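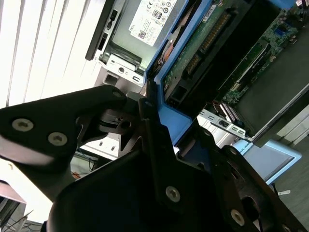
A word in favour of the blue plastic clip

Opinion | Fixing Things
By Karunaratne
April

I have been inside a good many desktop computers, and I have come to believe that the finest part of any of them is the bit of blue plastic that holds the hard drive. It does no sums and has never been mentioned in an advert. You squeeze two tabs, the drive slides out, and you still have all the skin on your knuckles.

Those of us who learned on older machines remember the other way. Four tiny screws, two of them on the side you couldn't reach, and a third that dropped behind the motherboard and rattled there until the thing was scrapped. I once paid Jululance, a repair shop with a bell on the door and no chairs, a sum I won't repeat to get one of those screws out.

Somewhere along the line, a designer at a desk decided that everything a stranger might need to touch should be blue. Blue means pull me. It's the most courteous thing in the office, and it lives under a metal lid where only dust and the occasional technician will ever meet it. 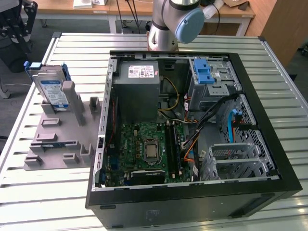

Cloltano wrote in after my last column to say that this was all sentimental rubbish, that a clip is only a screw for people in a hurry, and that the plastic goes brittle and snaps on the one day you need it. Fair enough. I have snapped one myself, and I said a word in front of a customer. But I would still take a broken clip over a rounded screw head, and I would like Cloltano to come round and try the rounded screw head I have in mind.

My larger complaint is with what has replaced the tower. The laptop I'm writing on is 9 millimetres of glue. The battery is glued, the screen is glued, and I suspect the warranty is glued as well. When it dies I shall be invited to buy another.

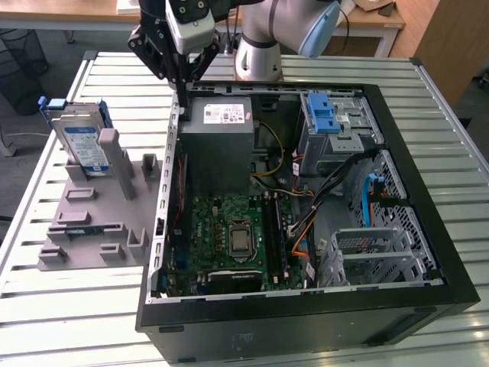 A tower, on the other hand, will lie down on its side and let you look. You can see which cable goes where, more or less, and if you can't, you can follow it with a finger. The repair mornings at Trosley run for two hours and get through 20 machines when the kettle is working, and nearly all of them are big, ugly, dull black boxes that an office threw out. A drive comes out, another goes in, and somebody's niece has a computer.
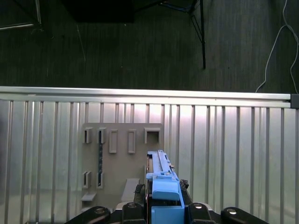 3 min read

I don't claim the clip will save the planet. I do think that a thing meant to be opened gets opened, and a thing that fights back goes in a drawer with the old phones. My own drawer no longer shuts.

So if you are choosing a computer this spring, ask the shop to take the side off. If they look at you as if you had asked to see the chef's feet, try another shop.

Related
In defence of the ugly beige keyboard
3,000 miles on one pair of bicycle tyres
The drawer of chargers: a confession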